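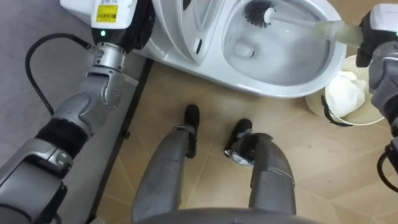
左の腕とグレーの床

質問:トイレの水際にできる輪っか、みなさんどうしてますか?
投稿者:Meron Ayele

引っ越して初めての夏を迎えました。築34年のアパートですが、日当たりは最高だし大家さんもいい人だし、とにかく気に入っています! ただひとつ、トイレの便器の水がたまっているところに、うっすら茶色い輪が出てくるんです。

中性洗剤でこすると薄くなった気はするのに、二週間もするとまた同じ場所に戻ってきます。ブラシが悪いのか、洗剤が悪いのか、それとも私の力の入れ方が悪いのか……。ちなみに前の住人の方は長いこと留守がちだったと聞きました。

あと、トイレの幅が84センチしかなくて、しゃがむと肘が壁に当たります。狭いトイレの掃除のコツもあったらぜひ教えてください。床は塩ビのシートみたいな感じで、水をたくさん流せる作りではありません。

週末にまとめて掃除するのは結構好きなので、手間のかかる方法でも大歓迎です。よろしくお願いします!

回答1:Gilmar Sales

漂白剤。

回答2:Tolera Assefa(ベストアンサー)

トイレの輪の話ならいくらでもできます! 長くなりますが許してください。

まず、水際の輪には大きく分けて二種類あります。黒やピンクっぽくてぬるっとしているのはカビや細菌のしわざで、こちらは塩素系の洗剤がよく効きます。一方、茶色や灰色でざらざらしているのは、水のミネラル分や尿石が固まったもの。塩素系をかけると色だけ抜けて、きれいになったように見えるんですが、ざらざらの土台は残ったままなので、またすぐ色がつきます。中性洗剤で戻ってくるという話と、前の方が留守がちだった(水がたまったまま蒸発を繰り返していた)という話を合わせると、Meronさんのは後者の可能性がかなり高いと思います。

割り箸の先でそっと触ってみてください。ひっかかりがあれば水あか系です。

水あか系なら酸の出番で、私が好きなのはクエン酸です。うちの近所のDidenkoという日用品店では小袋が232円で、これだけで何度も使えます。手順を書きますね。

夜、寝る前に便器の中の水を減らします。バケツの水を少し高いところから一気に流し込むと、たまっている水の高さが下がります。灯油用の手動ポンプを掃除専用にしている人もいますが、私はバケツ派です。次に、輪のところへトイレットペーパーをぐるっと貼りつけて、濃いめに溶かしたクエン酸をたっぷり含ませます。ペーパーが浮いたりはがれたりしたら、割り箸で押さえ直してください。

そのまま朝まで、と言いたいところですが、便器の表面加工によっては長時間の酸を嫌うものがあるので、最初は一時間くらいで様子を見るのがいいです。取扱説明書が残っていたら必ず読んでください。賃貸で見つからないときは、便器の横かタンクに品番があるはずなので、それで調べられます。
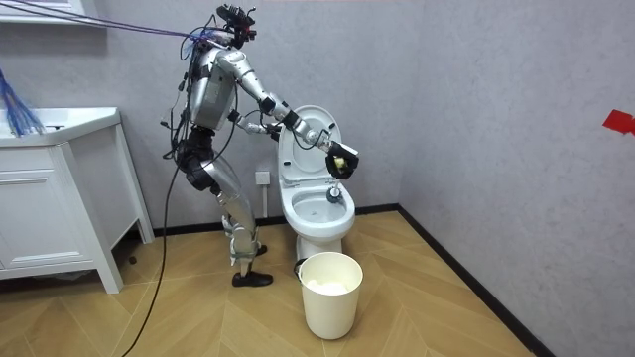 時間が来たらペーパーをそのままブラシの先で巻き込んで、輪に沿って横方向に動かします。上下にがしがしやるより、水際の線をなぞるように小さく往復させたほうが断然落ちます! 力はいりません。ブラシの毛が寝てしまうほど押しつけると、毛先じゃなくて横腹でなでているだけになるんです。私も何年もこれをやっていました。

流すのは、はがれたペーパーが詰まらないように少しずつ。一回で消えなくても、薄くなっていたら当たりです。日をあけて同じことを繰り返すと、ある日すっと白いところが出てきて、これが本当に気持ちいい! 私は家族を全員呼びました。

大事なことをひとつ。クエン酸などの酸性のものと、塩素系の漂白剤は絶対に一緒に使わないでください。有毒なガスが出ます。同じ日に続けて使うのも避けて、別の日にして、換気扇は回しっぱなしで。回答1の方の方法も黒ずみには効くので、両方やりたいならなおさら日を分けましょう。

やめたほうがいいのは、紙やすりと金属たわしです。そのときはきれいになっても、細かい傷に次の汚れが入り込んで、前より早く輪ができます。硬い軽石も、私は怖くて使いません。

ついでに換気の話も少し。輪が落ちたあとの持ちは、毎日どれだけ水が入れ替わるかでだいぶ違います。旅行で家を空ける前には軽くこすって流しておいて、帰ったらまず一回流す。うちはこれだけでずいぶん楽になりました。

回答3:Kylie Kingi

輪の話はToleraさんが全部書いてくださったので、私は狭いトイレのほうを! うちも幅がほとんど同じで、仲間を見つけた気分です。

しゃがむのをやめました。膝を少しゆるめて、腰から前に倒れる感じで立ったまま磨きます。腰が弱い方にはすすめませんが、肘が壁に当たるストレスはなくなります。柄が長めのブラシに替えたらもっと楽になりました。短いブラシって収納はかわいいんですけどね……。

それから順番。上から下、奥から手前です。棚、タンク、便座、便器の中、最後に床を拭きながら後ろ向きに出てくる。床が塩ビシートなら、かたく絞った雑巾に薄めた中性洗剤で十分です。クエン酸が床に垂れたら早めに水拭きしてください。壁と床の境目、便器の根元のぐるりは、古いTシャツを細く切って指に巻いて拭くとよく取れます。匂いが気になるときは、だいたいこの根元が犯人です。

ブラシは使ったあと、便座とふちの間に柄をはさんで、しばらく水を切ってからケースに戻します。ケースの底に水がたまらないだけで全然違いますよ。

詰め替えのトイレ用洗剤はLulariの無香料をずっと使っています。狭いところだと香りがこもるので、無香料おすすめです!

お礼コメント:Meron Ayele

割り箸で触ったら、ざらざらでした! 水あかですね。クエン酸を買ってきて、今夜さっそくやってみます。バケツの高さがちょっと怖いですが、雑巾を周りに敷いて挑みます。Kylieさんの後ろ向きに出てくる掃除も真似します。

コメント

Kidus Kumsa
横から失礼します。クエン酸パック、朝の6時に起きてやりました。一回では落ちなかったけど確かに薄くなってます。続けます!

Gilmar Sales
うちのは黒いやつだったので漂白剤で落ちました。種類があるんですね。言葉が足りませんでした。

Tolera Assefa
Kidusさん、薄くなったならもう勝ったも同然です! 続きを待ってます。

Kylie Kingi
タンクの手洗い部分の白いカリカリも、同じクエン酸でいけます。蛇口の根元はペーパーを細くよって巻くとぴったりです。

お問い合わせ | 利用規約 | © Pekus くらしの質問ひろば | ページの先頭へ戻る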